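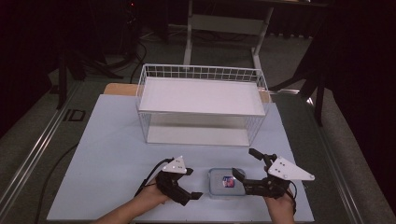

# Chapter 4. Shelves, Baskets and Boxes

In this chapter we study how to store small things on an open shelf. The subject looks simple, but many households lose food and time because the shelf was filled without a plan. After reading, you should be able to choose a container for a given shelf, and to explain your choice in a few sentences.

## 4.1 The open wire basket

A wire basket with a flat panel on top gives two levels. The upper level is easy to reach and easy to see. The lower level is protected from above, but the air still passes through the sides. Thin rods make the basket light to carry. They also let very small items fall out, and for this reason we put such items first in a closed container.

A clear plastic container with a lid is a good partner for the basket. The lid may be tinted, as long as one can still see if there is something inside. A single packet of snacks can have its own container, if it is the kind of thing which the family looks for often.

Before you place a container on the lower level, measure the opening. In the Winum exercises, at the end of this chapter, the opening is 30 cm wide and the container may weigh up to 200 g when it is full. Leave space for the fingers at both sides.

## 4.2 Two levels, two habits

The upper and the lower surface ask for different movements of the hand. On the upper one we put things down. On the lower one we slide them in, and we must keep the wrist straight. Students often forget this difference when they draw their plans on page 70.

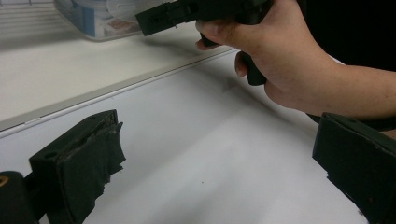
*Fig. 4.2. Two white surfaces at different levels.*

Look again at your own kitchen shelf and write down which things stand on each level. Keep the list, you will need it in Section 4.3.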